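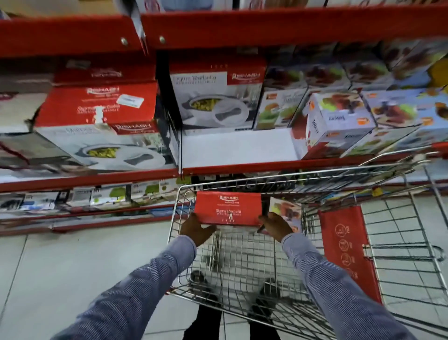

Kitchen stuff, first shopping trip.

Changed my program after the add/drop deadline, do I have to redo my whole credit transfer?

Asked in: Registration and Records

Hi all, long question, sorry in advance. I started at Flernenport in September in the Food Technology program and I've since decided I want to be in Hospitality Management (same department building, same floor even, different program code). I went to the registrar's window, got the change of program form, my advisor signed it, and I handed it in. All good so far.

The problem is my transfer credits. I came in with two semesters from a college in Lagos and it took me forever to get those evaluated. I had to order sealed transcripts, get course outlines for every single class, and pay the evaluation fee of 156 dollars. In the end they gave me credit for seven courses. Now my student portal shows zero transfer credits under the new program. Zero! The old program still shows all seven, but it's grayed out and says "inactive."

So my questions are:

Do I have to send everything in again, or does the evaluation carry over? And if I do have to send it again, do I pay the fee again? I really don't want to pay it again. Also my registration slot for next term opens pretty soon and I'm scared the system will block me from the 200-level classes since it thinks I never took the intro ones.

I tried calling twice and got the voicemail both times. I also sent a message through Bustoton but it just says "received." Has anybody been through this?

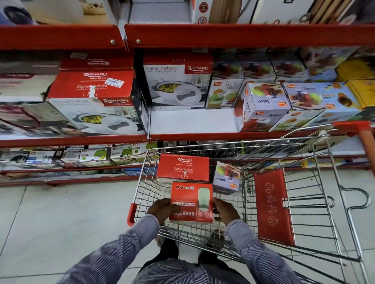

In the housewares aisle.

3 answers

Answer from marlow_k (marked as helpful by the person who asked)

Hey, I did this exact thing last year, only I went from Accounting to Hospitality, so I feel your pain. Short version: no, you don't send the transcripts again, and no, you don't pay again. The evaluation belongs to you and stays in your record. What doesn't move by itself is the part where each credit gets matched to a course in your program. Somebody has to do that by hand for the new program code, and they don't start until you ask them to.

The form you want is called Request to Reapply Transfer Credit. It's one page. It isn't on the main forms page for some reason, you have to go into Bustoton, open Records, then Other Requests, and scroll way down past the diploma reprint stuff. You put in your student number, the old program code and the new one, and you attach the evaluation letter they gave you the first time (the PDF, not a screenshot, they sent mine back for that). If you lost the letter you can download it again from the Documents tab.

Mine took nine business days. I got six out of eight courses back. The two I lost were accounting classes that just don't count for anything in Hospitality, so check what your seven are. Food Safety and the communications one should be fine. Anything with a lab might end up as a free elective, and you only get so many of those before the extras stop helping you.

About registration: if your slot opens before they're done, go see the department office and ask for a prerequisite override. Bring the letter on paper. I stood there for ten minutes while the lady typed, and then I could register that same afternoon. You need one override per course, so have your list of course codes ready or you'll be going back again like I did.

Oh, and check your financial aid if you have any! My new program was 234 dollars cheaper per term and my award got recalculated. Not a big deal, but it held up my payment and I got a late notice I had to argue about.

Answer from Kohei Sugawara

I agree with most of the above. I work the front desk in Records a few hours a week as a student, so this is me talking and not the office.

A couple of things to add. Please don't submit the request before the change of program shows as Approved. If it says Pending, the request gets returned to you and you lose your place in line. From what you wrote (old program grayed out, new one showing) it sounds like yours went through, but look at the status line to be sure.

The message you sent in Bustoton goes to the general inbox. There were over 400 in there when I was last on shift. The form goes to a different queue that moves a lot faster, so send the form even though you already sent the message. You can then close the message yourself so two people don't end up working on it.

If you get a decision you don't like on one of the courses, you can appeal that one course. You need the outline for it, and you have 20 working days from the date on the new letter. Keep your outlines! People throw them out and then have to write to their old school all over again.

Answer from guest

i used Flirka to track all my credits when i switched schools, its free. dont know if it works with flernenport though. also my cousin just retook the intro classes cause it was easier, but that cost him like 700 so maybe dont do that

Comment from the person who asked:

Thank you so much you guys!! Found the form, it was exactly where marlow_k said, under the diploma reprints. Status says Approved so I sent it in this morning with the PDF. I have six course codes written down for the override. Does the department office close for lunch, does anyone know?

Reply from marlow_k:

12 to 1, and the line gets long right after. Go early.
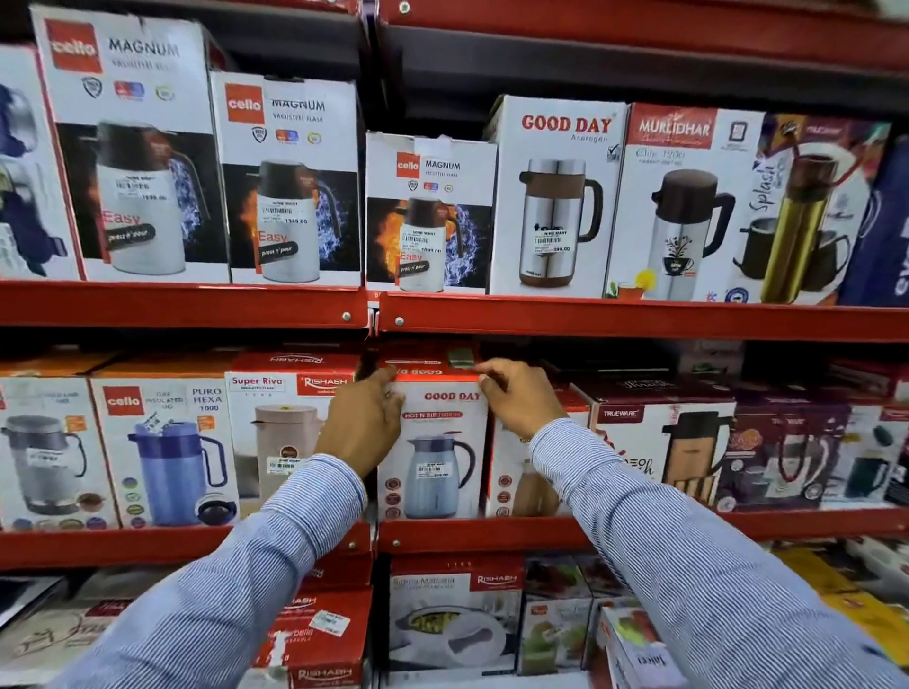 Page last changed: 18/04/2018

Related questions: Can I drop a class after changing programs? | Where do I pick up my new student card? | How do I read my transfer credit letter? | My advisor left, who signs my form now?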